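Paper Bags at the Packing Table: Questions We Keep Getting

Put together by Edeltraud Hagedorn for the Grastow food swap. Last looked over in April.

Do I have to bring a paper bag?

No. Bring whatever carries food home. Paper gets treated as the virtuous choice and I have my doubts. A thick kraft bag used once and thrown out has not done much for anyone. If you already own a stack of them, fine, use them until they give up.

How much will one hold?

Less than the seller claims. The large bags we ordered from Trultero were listed as good for 26 pounds. Maybe they are, if you load them with something flat and never climb a stair. I stop at three jars and a loaf.

Are fabric handles any better than twisted paper ones?

They are nicer on the fingers. Whether they are stronger is another matter, as the handle is rarely what fails. What fails is the place where it joins the paper, and a pretty ribbon does nothing for that. Carry anything heavy with a hand under the base.

What goes in first?

Jars and cans, then boxes, then soft packets on top. Anything flaky or crumbly stays out on the table until the rest is in. I have read the advice about using snack packets as padding between jars. Try it once and see what you have left to eat.
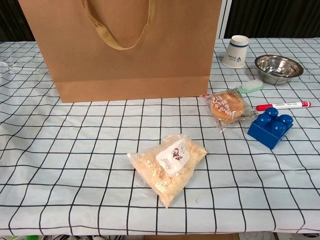
Large kraft bag with a ribbon-like handle, small clear packet on the table.

Should I take food out of its plastic before I pack it?

Please don't. People ask this every season, usually after reading something about plastic and freshness. A sealed packet travels better than the same food tipped into a napkin. It also keeps its label, and the next person may need to read that. Move it to a tin at home if you like.

The label is in a language I can't read. Can I still swap it?

Yes, with a note. Write what it is and what you know about the ingredients. If you don't know, write that. "Probably no nuts" is not information, and we will take it off the table.

Does the tablecloth matter?

Only in that it should be washable. Someone from the Cusley swap told me a checked cloth helps you line things up in neat rows. I have used one for years and my rows are as crooked as ever. Smooth out the worst wrinkles before you stand a jar on it – a fold under a narrow base is how things tip.

Can I reuse a bag that has had food in it?

If it is dry, clean and doesn't smell, yes. Grease spots mean it goes to some other job. Fold along the creases it came with and store it flat. Mine mostly last four or five trips, which is short of the "100 uses" I once saw printed on a rack of them.

Is it worth buying in bulk?

For a household, I doubt it. We bought 180 for the swap and still have a shelf full. Ask us for a few before you order any.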